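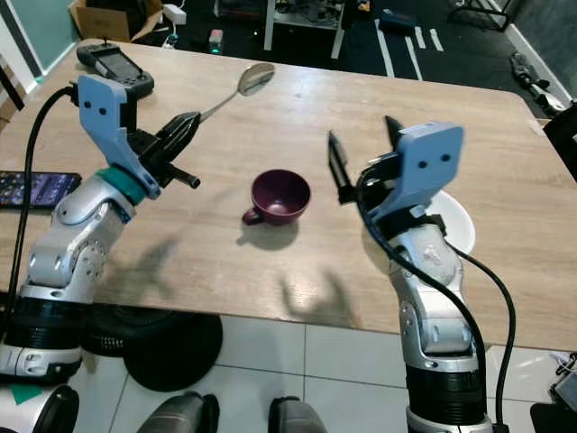
Siv Granström

Figure 1. Metal spoon over a light wooden tabletop.

3. Household spoons as a unit of volume

3.1 Background to the problem

Printed recipes in the Itivent collection give small amounts of dry goods by the spoon. The word is used in two senses. In the first it means a fixed volume, the level teaspoon or tablespoon of the measuring set. In the second it means whatever spoon the cook has in the drawer. Most of the older recipes do not say which sense is meant, and several switch between them on the same page. A cake recipe may ask for a "level teaspoon" of baking soda and then for "a good spoon" of syrup, with no sign that the two amounts are to be measured with different tools.

For liquids the difference matters less. The surface of a liquid is flat, and the bowl of the spoon sets an upper limit that the cook can exceed only slightly before the excess runs off. Dry goods form a heap. The height of the heap depends on the grain, on moisture, on the width of the bowl and on how the spoon is lifted out of the container. Two cooks using the same spoon and the same bag of flour can therefore deliver quite different amounts, and both can claim to have followed the recipe.

Eating spoons (Figure 1) were treated separately from measuring spoons throughout. An eating spoon has a shallow bowl that tapers toward the tip, and its rim does not lie in a single plane. It cannot be leveled with a straight blade in the way a measuring spoon can, and a "level" eating spoon is partly a matter of opinion.

3.2 Collection of spoons

Spoons were borrowed from 35 households in Buenaventura. Each household was asked for the spoon it would normally reach for when a recipe said "one teaspoon" and the spoon it would reach for when a recipe said "one tablespoon". No further guidance was given. Households that owned a measuring set and named it as their first choice were asked for an eating spoon as well, and the preference was noted on the loan form.

The request caused some trouble with the larger size. Many households own a dinner spoon, a soup spoon and a serving spoon, and any of these may be called a tablespoon. Where the household could not agree, the person who did most of the baking decided. Badly bent spoons were accepted, on the grounds that they were in daily use. Spoons with pierced bowls were not.

All spoons were washed, dried and left overnight in the weighing room before use. They were returned at the end of the work.

3.3 Capacity with water

The capacity of each spoon was found by weighing. The spoon was rested in a notched foam block so that the rim was as near to horizontal as its shape allowed, and the block was placed on a Traltton bench scale. Water at room temperature was added from a dropper until the surface reached the lowest point of the rim. The reading was then taken, the spoon was emptied and dried, and the filling was repeated. The median reading was kept.

Filling to the lowest point of the rim gives a smaller figure than filling until the water spills, as surface tension will hold a raised surface for some time. The lower figure was preferred. A spoon carried from the jar to the bowl is seldom held still, and the raised part of the water is the first to be lost. Anyone comparing these capacities with published ones should check which end point was used - the two are often mixed without comment.

3.4 Dry fillings

Three dry goods were used: fine salt, granulated sugar and plain wheat flour. Each was bought in a single lot from the Kitenis store and kept in a lidded tub. The salt and sugar were used as bought. The flour was stirred with a fork before each series, then left alone.

The fill was described to the person holding the spoon in the words that appear most often in the recipes, namely "level", "rounded" and "heaped". A level fill was made by drawing the back of a table knife once across the bowl from handle to tip. A rounded fill was made by scooping and then shaking the spoon gently from side to side. A heaped fill was made by scooping and lifting, with no shaking. The contents were tipped into a tared dish and weighed.

The knife was drawn from handle to tip so that the excess would fall clear of the tub. Drawing it in the other direction pushed flour into the neck of the handle, where part of it stayed and was later tipped into the dish with the rest. This effect was found during early work in October and the affected readings were thrown out.

3.5 Observations

Salt behaved most like water. Its grains are small and slide easily, and the rounded and heaped fills were hard to tell apart once the spoon had traveled the short distance to the dish. Sugar was similar, with a slightly steeper heap. Flour was the difficult case. A heaped fill of flour broke off in lumps, sometimes before reaching the dish and sometimes not at all, and repeat fillings of the same spoon by the same hand did not agree well.

Bowl width had more effect on the heaped fill than depth did. For a given slope of heap, the volume above the rim grows quickly as the bowl becomes wider, and a broad shallow spoon can carry most of its load above the rim. Depth counts mainly toward the level fill. It follows that two spoons of equal water capacity may still differ when heaped, and a single conversion from household spoon to standard spoon cannot serve for all fills.

The shape of the handle was not measured. It may affect how steadily a full spoon is carried, but the present method keeps the path to the dish short and would not show this.

3.6 Use of the readings

In the sections that follow, spoon amounts from the recipes are converted to grams only where the fill is stated or can be inferred from the method. A raising agent is taken as level unless the text says otherwise. Flour used for thickening is taken as rounded. Sugar for sprinkling is left in spoons. Where a recipe gives both a weight and a spoon amount for the same ingredient, the weight is used and the spoon amount is kept as a check on the conversion.

Salt added "to taste" is outside the scope of this work and has been left as printed.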